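About the Brorov Robotics Club

Brorov is an after-school robotics club for students in grades 7 through 12. We meet in the old print shop at Prulleck School from January through May, and again in the fall. Sessions run from 3:45 to 6:00 in the afternoon. Snacks are in the back room and stay there.

The club was started by Chidubem Okafor, who teaches physics and shop at Prulleck. The first group had five students, one soldering iron and a kit arm with a cracked base. That arm was named Obi. It still works if you don't ask it to lift much, and new members still wire it up in their first month.

What we do

Members work in small teams. Each team picks a household job at the start of the term and spends the term on it. Past teams have worked on folding dish towels, sorting batteries and watering seedlings. Most of the jobs sound easy until you write down every step.

Beginners start with Obi and a set of paper worksheets on joints, motors and sensors. After that they move to grippers. We spend a lot of time on grippers, more than most clubs do. Students learn to hold one by hand and do a job with it before they write any code for it. It slows them down and shows them which parts of the job depend on angle, grip and order.

Older members enter the Lasto Challenge each spring. Teams get four tasks and a fixed time for each. We have entered every year it has been held. Our best score is 112 points, by the team that did table clearing. Their notebook is on the shelf by the door and anyone can read it.

Cost and equipment

The term fee is $40. It covers parts, worksheets and the Lasto entry. Our yearly parts budget is $1,800, and most of it goes to servos and gripper pads. Fee waivers are available. Ask Mr. Okafor or leave a note at the front office.

Students don't need their own laptop. Safety glasses are provided. Long hair gets tied back at the bench.

The current project

This term's senior team is working on utensils: spoons and chopsticks picked up from a counter and sorted into a two-compartment caddy. Thin handles lying across each other are the hard part.
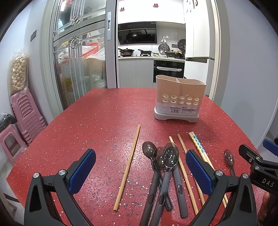 Does a student need to know how to program before joining?
Most of our members had never written a line of code when they started. We teach it from the first worksheet, and students who would rather build can spend most of the term on hardware.

Joining

New members can start in the first two weeks of any term. Forms are at the front office. A parent or guardian signature is required for students under 18.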